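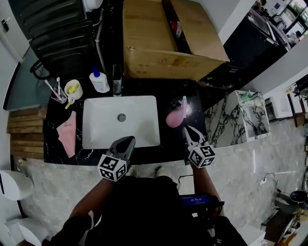 How a Bathroom Sink Works

A bathroom sink is a bowl joined to two sets of pipes. One set brings clean water in. The other takes used water out. The two sets never join each other directly, and the open air between the tip of the faucet and the water in the bowl keeps them apart. That space is called an air gap.

This page explains the parts of a sink, the things people keep beside it, and what soap and toothpaste do. Words in the list at the end are ones you may want to look up as you read.

The basin

The bowl of a sink is called the basin. Basins can be round, oval or rectangular. Many are white and have a smooth, glassy coating called glaze. Glaze has very few holes for dirt to settle in, so a cloth can wipe it clean.

A basin can be attached to a counter in more than one way. A drop-in basin has a rim that rests on top of the counter. An undermount basin is fixed from underneath, so the counter runs right up to the opening and stops. With an undermount basin, a puddle on the counter can be pushed straight into the bowl. With a drop-in basin, the rim gets in the way.

The floor of a basin looks flat but is not. It slopes down toward the drain from every side. You can test this with a marble, if an adult is there to catch it before it reaches the drain.

The faucet

Water arrives at a faucet under pressure. This means it is being pushed the whole time, even when nothing is coming out. In many towns the push comes from a water tower. A tower stands higher than the houses, and the weight of the water inside presses down on the water in the pipes.

Inside the faucet is a valve. A valve is a part that opens or closes a path. Turning or lifting the handle opens the valve, and the water moves out through the spout. A faucet that supplies both hot and cold water mixes them before they leave the spout.

Many spouts have a small screen at the tip, called an aerator. It breaks the stream into thinner streams and mixes air into them. The water feels full and soft and splashes less. Over time, grains of sand and bits of mineral collect on the screen. If a stream starts to spray sideways, the aerator probably needs to be unscrewed and rinsed.

The drain and the trap

The drain is the opening at the bottom of the basin. It is often ringed with chrome, a shiny metal coating that does not rust easily. Below the drain is a pipe, and a short way down the pipe bends. This bend is the trap.

The trap is shaped so that some water always stays in it. New water pushes the old water over the bend and takes its place. The water left behind works as a plug for air. Sewer gas, which smells bad and can be harmful, cannot pass through it into the room.

A sink that is not used for a long time can lose its plug, as the water slowly turns into vapor. The cure is to run the faucet for a short time.

Things that go into the trap by accident include rings, toothpaste caps and hair. A ring is heavy and usually stays at the bottom of the bend, where an adult may be able to get it back. Turn off the water first and tell someone. Hair does not dissolve. It tangles with soap and makes a clog.

The counter

The counter around a sink gets splashed many times a day, so it is made from a material that does not soak up much water. Stone, tile and hard plastic are common. A speckled pattern hides water spots well. It hides dirt well too, which is a reason to wipe it on a schedule and not wait until it looks dirty.

Stone deserves a note of its own. Marble is a rock that began as limestone and was changed by heat and pressure deep underground. The lines in it are called veins. They are bands of other minerals that were in the limestone before it changed. Vinegar and lemon juice leave dull marks on marble, so they should be kept off it.

Soap and the pump

Water alone does not remove grease. Grease and water do not mix, and you can see this in a pan of soup, where the fat floats in circles. Soap fixes the problem with a special kind of molecule. One end of a soap molecule is drawn to water. The other end is drawn to grease.

When you rub soap on your hands, the grease-loving ends stick into the grease. The water-loving ends stay outside. The grease breaks up into tiny balls, each wrapped in soap, and running water carries them away. Many germs are held on your skin by that same grease, and they leave with it.

Liquid soap often comes in a bottle with a pump. A pump has a spring, a tube and two small one-way valves. Pressing the nozzle squeezes soap out. When you let go, the spring pushes the nozzle back up and soap is drawn up the tube to fill the empty space. A pump works best standing upright. If the bottle is on its side, the end of the tube may be in air, and air is what comes out.

Toothbrushes and cups

Keep toothbrushes standing up, with the bristles at the top. Water runs down the handle and the bristles can dry. Germs grow more easily on a brush that stays damp, so a closed case is a poor place for one that has just been used.

A mug or a plastic cup makes a good holder. Both will collect water at the bottom, and that water should be poured out. If several brushes share a cup, their heads should not touch. Different handle colors make mix-ups less likely.

Dentists usually recommend brushing 2 times a day for two minutes each time. The bristles remove plaque, a soft film made by bacteria. Toothpaste helps in two ways. It has a very fine grit for rubbing, and most kinds have fluoride, a mineral that makes the hard outside of a tooth stronger. Use a dab the size of a pea and spit it out.

Towels and cloths

A cloth dries your hands by pulling water into the gaps between its threads. This is called capillary action. The same thing happens when the corner of a paper towel touches a puddle and the wet part spreads upward.

A cloth dries fastest when it is opened out. Folding it hides most of its surface from the air. A folded cloth on a counter may feel dry on the outside and damp in the middle.

Electricity in the bathroom

Water from a faucet has minerals dissolved in it, and those minerals let electricity pass through. This makes wet hands and electrical things a dangerous pair. Follow these rules:

Dry your hands before touching a light switch or a plug.
Keep heaters, hair dryers and their cords away from the sink.
Never reach for something electrical that has fallen into water. Leave the room and call an adult.

Try it: how much water does a faucet use?

You will need a large measuring jug, a clock that shows seconds, and a helper.

1. Hold the jug under the faucet. Ask your helper to run the water for 10 seconds and then turn it off.
2. Read the jug in milliliters and write the number down.
3. Multiply the number by 6. The answer is the flow for one minute.
4. Double it. This is the water used if the faucet runs for a whole two-minute brushing.

Teodora Jurić's class tried this on a Friday. One faucet gave 1,000 milliliters in 10 seconds, which is 6,000 in a minute and 12,000 for a brushing. Vlasta Yordanov then brushed with the faucet off and used 90 milliliters to rinse. Pour the water from your test on a plant.

Words to know

Aerator: a screen that mixes air into a stream of water.
Capillary action: the movement of liquid into narrow spaces.
Glaze: a hard, glassy coating.
Plaque: a soft film of bacteria on teeth.
Trap: a bend in a drainpipe that holds water — it keeps sewer gas out.
Valve: a part that opens or closes a path.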